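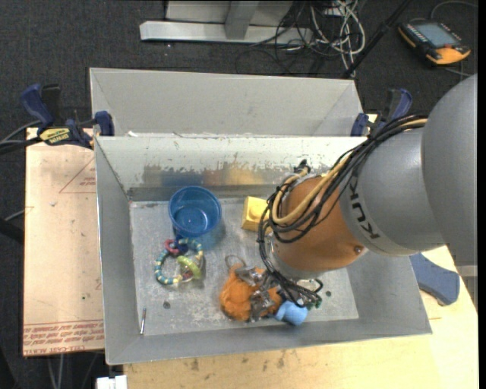 4. The Bin-Picking Project

4.1 Setting and equipment

The bin-picking project is the second of two assessed projects in the Viltia course on robot handling. It runs from September to the end of the autumn term and is open to students who have passed the introductory course in programming. Most of those who enrol have never worked with an industrial arm. In the year reported here the students were divided into nine teams, and all teams shared one workcell.

The workcell is built on a KUKA arm fitted with a metal gripper. Two grey metal bins stand one behind the other, with bar clamps fixed near the point where they meet (Figure 3). Students reported early on that the bins had to be set up in the same position at every session, as a small shift was enough to spoil a calibration made by another team. A check of bin position was therefore added to the start-up sheet, and each team signed it before switching on the drives.

Figure 3. The gripper above an orange plush toy in the nearer bin. A translucent blue cup, a beaded ring toy and a yellow block are also on the bin floor.

4.2 Choice of objects

Objects were taken from a shared collection of toys and small household items. The collection was meant to be awkward. Soft toys change shape under the fingers and can hide the objects next to them. A cup may be gripped by the rim or across the body, and the two approaches call for different tool angles. Ring-shaped toys can be lifted from almost any side, but a planner that aims for the middle of the object will close on nothing. Thin metal parts lying flat on the floor of the bin were the hardest for every team, and two teams asked for them to be removed. The request was refused -- the marking scheme gives credit for a system that recognises an object it cannot pick and leaves it alone.

Transparent and reflective surfaces caused a separate group of faults. The inner walls of a bare metal bin return coloured reflections of the objects near them, and such a reflection can be taken for an object. Figure 3 shows two of these on the far wall, one blue and one golden-yellow. Teams that worked from colour alone were affected most. Those that combined colour with depth did better, although a clear plastic cup remained difficult under either method.

4.3 Procedure

Each team first taught a set of safe positions by hand from the pendant. Only when these had been approved could a program be run at reduced speed. The planning software, Sudetton, was supplied to all teams in the same version, and students were free to replace any part of it except the limits on speed and reach.

Teams recorded every grasp attempt in a common log. The entry gave the target object, the chosen approach and the result, with a short remark where the result was unclear. The nine teams recorded 2,000 attempts between them before assessment. The assessed run then consisted of 300 attempts under supervision, of which 132 ended with the object released in the correct place.

An attempt was counted as failed if the wrong object was lifted, even where it was then carried safely. Several students considered this rule too strict. It has been kept for the coming year, with a separate column in the log for attempts of this kind.

4.4 Observations on the students' work

The remarks in the log proved more useful to teaching staff than the results. Early entries tended to blame the gripper. Later entries more often named a particular step in the program, and some teams went back to correct remarks they had made in the first weeks.

Cable routing took up more time than had been planned. The cables and hose at the wrist must follow the arm through its full movement, and a loop that is safe in one position may rest on the objects in another. Four teams limited the rotation of the last joint to avoid this. One team, Bevau, left the rotation free and wrote a test that rejected any approach with the cables on the near side of the bin. Its code was longer and slower, but it reached objects close to the walls that the other teams had to leave.

Access was the most common complaint. With one arm and nine teams, sessions were short, and a team that lost time to calibration could not recover it that week. The results of the end-of-course questionnaire are given in Section 5.

Print this section | E-mail this section

Related items
Section 3: The conveyor project
Section 5: Student questionnaire
The Radebe gripper: notes for course staff
Start-up sheet for shared workcells

Reader comments (3)

Were the failed attempts broken down by object? We run a similar course and would like to compare the soft toys in particular.

Section 4.3 does not say whether teams could see each other's logs. If they could, the later remarks may have been copied in part.

We had the same trouble with reflections and lined the bins with matt card. It needs replacing every few weeks but the false detections dropped a good deal.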